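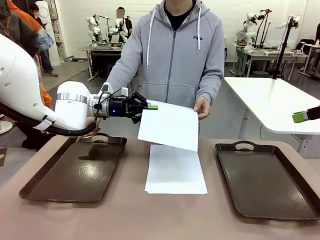
Re: handover rules for shared-table work, draft 3

Posting the revised wording for section 4 so we can settle it before October. The draft covers any task where a person and an arm have hold of the same object at the same moment. Paper is a good test object for this, light enough that neither side feels much force through it. With the gripper on the left edge of the sheet and the operator's right hand on the right edge, the case is simple and everyone agrees on it. The operator's other hand is what I want the rule to cover. It is down by the base of the gripper, under the wrist, and the current text says nothing about it. Proposed wording:

4.1 During a handover the operator has one hand on the object. The other hand stays outside the wrist envelope.
4.2 The arm holds position until the operator's pull is detected or a release is commanded.
4.3 The second arm is parked or in hold for the whole handover.
4.4 Jaw force during handover is set to the lowest value that keeps the object from slipping.

Comments by section number please.

weidong_liang

trayfeeder71
4.1 is too strict. If you train people to keep the free hand away they put it in a pocket or behind them, and then it's slow to get to the stop. I would write "visible and clear of the jaws" and leave the envelope out of it. Nobody on the floor knows where the envelope is unless you tape it.

weidong_liang
Then tape it. The envelope moves with the wrist, granted, but for a fixed handover pose it is a fixed area on the table.

magagula_a
Agree with Weidong on 4.1, disagree on 4.3. "Parked or in hold" are two different states on our controllers. Hold keeps the drives energized and will resume on a program command. Parked needs a manual restart. You can't offer both in one clause and call them equivalent. We had this argument at Minport and ended up with hold for soft objects under a set weight and parked for everything else.

Ayanda Magagula

kestrel_ops
What weight?

magagula_a
119 grams, and before you ask, it came from the heaviest item on that particular line. It isn't a general figure. Don't copy it into the draft.

trayfeeder71
Back to the table layout. Section 6 says "fixtures shall be in their marked positions before the cycle starts." What tolerance? We run two trays with a loose sheet position between them and the trays get bumped all day. 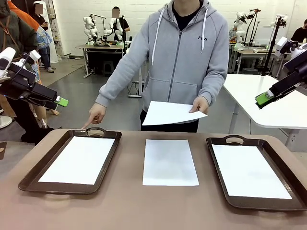
Sheet positions at the table: left tray, bare table, right tray (right tray angled).

Would you pass that right tray or fail it? My people would pass it, the sheet is in the tray and the arm can reach it. As section 6 is written it depends entirely on where the marks are, and the draft doesn't say what gets marked.

weidong_liang
I would leave it to the site. If the placement routine locates the tray by vision, the angle is an input and there is nothing to fail. If it runs on taught points, it's a fail. I can add that distinction to 6.2.

More relevant to me in the same picture is the pointing finger. The operator's index finger is out toward the rim of the left tray and a green fingertip is just above that tray. Under section 5 that counts as entering the shared zone and needs the arm in hold. A picture doesn't tell you what state the arm is in, so the rule has to be something the operator can check without reading a screen.

kestrel_ops
Gesska put a light on the wrist for that. Steady for hold, blinking for motion enabled. We have one on each arm and it helped, but people stop looking at it after the first week.

trayfeeder71
Pointing isn't entering. If I have to put the arm in hold every time someone gestures at a tray I lose the shift.

magagula_a
It's entering. The controller can't tell a gesture from a reach and neither can the person at the stop button. We logged 3298 cycles on the Trusell cell and nearly all of the protective stops were from short reaches that the operator didn't consider reaches at all: straightening a sheet, indicating a slot, that kind of thing.

trayfeeder71
And how many of those stops prevented anything?

magagula_a
Can't be known from a stop log, and I wouldn't write a rule on the basis that it could.

shen_cell_tech
Two smaller points.

Bystanders. Section 7 has a standoff for the operator's side of the table and none for the arm's side. Every site I've worked at has people standing on the arm's side to watch. Needs a number or at least a floor line.

Fingertip pads. Add pad condition to the start-of-shift check. With a worn pad people raise the jaw force to stop the slip, and that defeats 4.4.

weidong_liang
Both accepted. 7.3 will call for a floor line on all open sides, distance from the site risk assessment. Pads go in Annex B with the cable check.

On 4.3 I will split it:
4.3a Second arm parked, default.
4.3b Second arm in hold, permitted for soft objects where the site has set and recorded a weight limit.

4.1 stays as written unless someone has better text.

trayfeeder71
"The free hand is visible, clear of the wrist, and able to reach the stop."

weidong_liang
I can take that if "clear of the wrist" refers to the taped area.

trayfeeder71
Fine. Still object to section 5.

magagula_a
Noted under section 5, open item. Send me your cycle times with and without hold and I'll attach them to the draft.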